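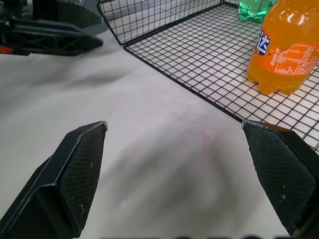
Bottles on wire mesh, seen from the wrist camera.

Workshop tips: shelf stocking with two arms, and what to believe about the software

I have sat through plenty of demos where the planner "just handles it." Parri, the planning tool we run on our bench, came with the same promise. These are the habits I'd keep whatever you buy.

1. Test perception on the ugly stuff. Clear plastic, shiny labels and thin black wire are hard on depth software. Look at the raw point cloud before you trust the neat colored boxes drawn over it.

2. Don't accept one confidence score for a whole shelf. Ask for one per bottle. Ayman Farah set our cutoff at 70 percent and I still think it's generous.

3. Model the mesh walls as solid. Yes, you lose some reach. You also stop the planner from finding a clever path through a grid hole.

4. Plan the two arms together. Separate planners with a "safety zone" between them look fine until both want the middle of the table. 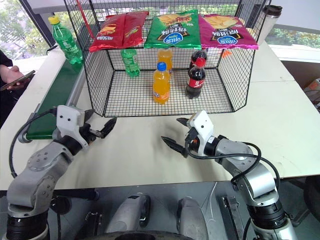
5. Keep the failed plans. Our log had 1836 planning calls in April, and 891 of them were retries. The vendor dashboard showed none of that. It counted a retry as part of a success, and you should ask yours how it counts.

6. Treat front and rear bottles as separate problems. A front bottle hides the one behind it, and the tracker will happily swap their names. Doina Kos reruns detection after every place, which costs us 8 seconds a cycle. I grumbled and then left it in.

7. Never tune grip settings and path settings in the same session. You won't know which one helped.
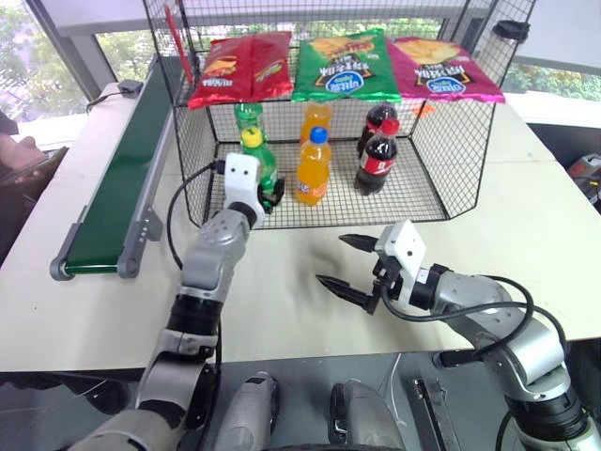 Left gripper on the front green bottle, right gripper open.

8. Save the config file under a new name each time. "Final" is not a version number, whatever Ziad says.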